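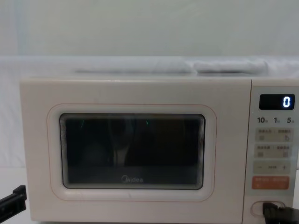 2021-02-18, fiction workshop notebook

Parveen's turn in the chair tonight, so I'm on notes. Apologies for the handwriting to whoever types this up (me, probably).

We finished the retelling unit, or we ran out of evening, same thing. The piece on the table was Annapurna's long story, the Bluebeard one, which she is still calling Trorstead after the house. Draft 6. I read the whole thing on the bus and then read the last section again standing up in my coat, so take whatever I write below as coming from a fan.

What's changed since January: the sister narrates now. In the old draft it was the wife, and she knew too much too early, and every time she walked past the locked room you could feel the author leaning on your shoulder. The sister only gets letters and gossip and one visit. She gets things wrong! She thinks the husband is shy. There's a bit at the dinner where he cuts her meat for her and she writes it down as good manners, and Valentin put his pages down and said "oh no" out loud.

Valentin's main complaint was the middle. Pages 14 on, once the sister goes home, there's a run of letters that all do the same job. He'd cut two of them and move the business with the piano tuner up front. I disagreed about the tuner and I still do. He's the only person in the story who has been in the house and left it again, and I like meeting him late, when I've stopped expecting anybody to come out. Viorica sided with Valentin, Emilian sided with whoever was speaking.

Longer argument about the key. In the tale it's stained and the stain won't wash off, everybody knows that, so what do you do with a thing everybody knows? Annapurna has the wife lose it. Just lose it, down the back of something, and then spend ten pages being terrified over an object we never see again. Parveen thought readers would feel cheated. I thought it was the best idea in the draft, but she does need to plant the losing better. As it stands it happens inside a subordinate clause and I missed it on the bus.

Small stuff I marked for her:
"Wan" used four times on one page, once about soup.
The dog is called Stoica in the first letter and has no name after that. Put it back, it's a good name for a dog.
Whose aunt is the aunt?
The sister says "obviously" when she's lying. Keep every single one. 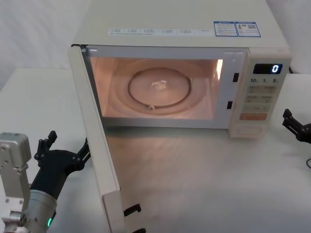 Does the sister ever find out what was in the room?
She doesn't, at least in this draft. She gets a last letter in a hand she doesn't recognize, reads it twice, and puts it in the drawer with the others, and the story ends before we learn what it says.

Emilian wanted the letter on the page. I went back and forth on it during the break and ended up happier without it, although there's a version where we get only the greeting, and I'd like to see her try that. She said she had written the letter once and it came out sounding like a detective summing up in a library. Fair enough.

Then Viorica read the opening of her new one, which is a Rumpelstiltskin told by the miller. Too short to say much yet. The miller is awful and very funny and I'm a bit worried he's going to be allowed to be funny for the whole length. She has 108 pages of notes for it, which made Parveen go pale. We told her to write the daughter's first line of dialogue before she writes anything else.

For next time: Valentin's pages, the Darkia chapter, the one with the two brothers and the ferry. He's asked us to read it without the prologue first and then with. Emilian has the book we're all meant to share and should bring it back, he's had it since January.

Note to self, stop defending the tuner so loudly. Also dig out my own wolf story, the one I gave up on, and see whether it's the wrong person talking in that one too. I suspect the grandmother.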